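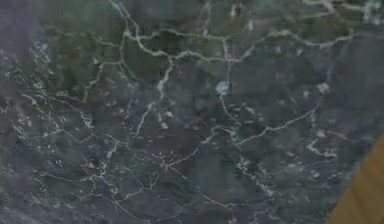 Visit to the Zadby software group, Mon 13 January

Four of us went up on the early train. Kiros Admasu met us at the door and took us straight to the second floor, where the simulation and navigation people share one long room. We had asked in December to see the perception work and were told we could have the morning.

Zadby writes the software that lets a mobile machine find its way about indoors. They buy in the hardware. Most of the testing is done in rendered rooms before any of it goes near a real building, and the rooms are made with a tool of their own called Gebru. It takes a floor plan, adds furniture from a library and covers the walls and floors with materials picked at random within limits. The library has 167 pieces in it at present. A nightly run makes 2,000 short trips through the rooms, and the failures are sorted by the time people come in.

Benedetta Sanna looks after the localisation side and gave us the longest talk. Her trouble at the moment is marble. A veined wall gives the feature tracker plenty to hold on to, so you would expect it to do well, but the same texture gets stretched or repeated over large areas and the matcher picks the wrong copy. Very close to a wall it has another problem, as the camera may have nothing but stone to look at and no corner or edge that says how far away it is. Her fix is to lower the trust in the visual estimate when all the matches lie on one plane, and lean on wheel odometry until something else comes into view. She showed us the change in the code, and it is quite short.

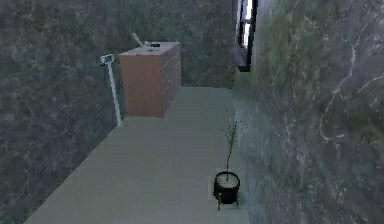
Corridors came up next. Zhuoran Yao works on the planner, which keeps a cost map of the floor and treats anything standing on it as something to go round. Cabinets are easy. Thin things are the hard part – poles, plant stands with narrow legs, bare twigs that stick out well above the pot. A depth image at low resolution can drop them altogether. The planner now remembers a thin obstacle for 15 seconds after it was last detected, and clears it only if three good views in a row say the space is free. Brigitta Stöckli from our side asked whether this leaves ghosts behind when a person walks past. Zhuoran said it does, and that they accept a slower trip for now.

We spent the last part of the morning on the replay viewer. You can step through a trip with the camera picture on one side and the map on the other, and change a setting and run it again from any point. I liked this more than anything else we saw. Ours needs a full restart each time.

Lunch was sandwiches. Kiros will send the file format notes for Gebru, and Brigitta has the list of questions we didn't get to.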